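Herkside workshop notebook
Category: Bench notes / Tableware and table tops
Print this entry | E-mail this entry

Saturday, late morning

Drovatach sent over their matte coating again, the muted brown, with a letter saying it "disappears under any light." I have read that sentence in three different brochures now and never seen it happen on a real table.

Put two coats on the small top and left it overnight. Wiped it down with a damp cloth before starting, then dry. Hywel thinks the second coat was too thin toward the far side. Could be. I think it's the coating.

The plan was to judge it with ordinary things on it, the blue bowl and the green plate from the Crăciun set plus one lemon, since color cards tell you very little about a table someone will eat at. Overheads on, blinds down. Stood at the near side and looked for 30 seconds, moved, looked again.

Where I ended up:

The top still picks up a faint glare from the overheads. Grayer in the upper half, warmer and browner toward the near side. It's mild, and a customer might never mention it, but it is not "disappearing." The bowl throws a much harder shadow than the lemon does. The bowl's rim is glossy and steals the light, so anyone selling the set and the table together is working against themselves.

The lemon is the only thing I'd leave alone. Strong yellow against that dull mauve-brown does more for the coating than the letter did.

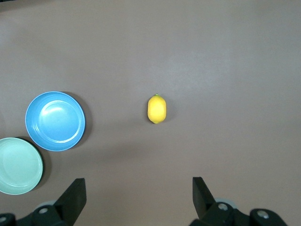

Does a matte top need a different cleaner from a gloss one? A weak dish soap and a soft cloth will do for both, and the special matte cleaner at 25 a bottle is soap with a nicer label – at least the one we bought was.

To do: sand back with 600, one heavier coat, same dishes, same lights. Ask Drostimus whether their version comes in a smaller can. I don't expect much from either.

Comments (2)

Leonidas Liapis: Try it with the blinds up before you sand anything. Daylight may be kinder to it.

Hywel Yorath: I still say thin coat. Also that lemon was for the fish.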